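Chapter 7
Loss of Tracking in Hand-Held Gripper Systems

Mizanur Howlader

Learning objectives
After reading this chapter, the student should be able to distinguish a loss-of-tracking fault from a drift fault, read a pose log for signs of either, and write a stop rule for a two-gripper recording station.

7.1 The Sestthorpe fault

In March 2021 the Indlow laboratory at Sestthorpe withdrew a set of 3,000 recorded demonstrations from use. The recordings had been made with pairs of hand-held grippers and were intended for training a two-arm cell built by Galanis. On the first day of replay, the left arm of the cell moved through the space held by the right arm at close to full speed. The collision bent a wrist flange and cracked one finger mount. The cell was fenced and no one was inside it.

The arm controller had followed its commands correctly. The commands were wrong. Review of the pose logs showed that 494 of the recordings contained at least one interval in which the position of one gripper relative to the other was not measured. During these intervals the logging software, a package named Sumonov, repeated the last valid pose and marked it as current. When measurement resumed, the logged pose jumped to the new position within a single sample. On replay, the jump became a motion command.

Two separate defects were therefore present. The first was the loss of measurement, a normal event in any optical system. The second was the failure to record that a loss had occurred. Most of this chapter deals with the second.

7.2 Sources of lost measurement

A printed marker can be measured only while a camera has a clear view of it. The view may be blocked by an arm, by the workpiece, or by the body of the other gripper. It may also be degraded by glare from overhead lamps, by steep viewing angles, and by motion blur. Figure 7.1 shows a marker mounted on top of a hand-held gripper, tilted toward the camera of a second gripper whose white body fills much of the lower view.

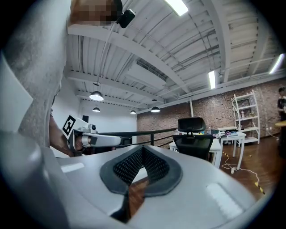 Chapter 7: 1,351 words | Reading time: 12 minutes

Figure 7.1. Marker and small camera module on a hand-held gripper, seen from a second gripper. Several bright lamps and tube lights are within the wide field of view.

The operator's arm and the gripper it holds move together, so a small turn of the wrist can change the marker angle by a large amount. The loss is often too short for the operator to notice. At Sestthorpe the longest interval lasted less than two seconds.

7.3 Stop rules

A stop rule states the condition under which a recording is ended or rejected. It must name the measured quantity, the limit, and the action taken. The rule in force at Sestthorpe named only the action: "discard if tracking is poor." Section 7.4 develops a replacement based on the age of the last valid pose.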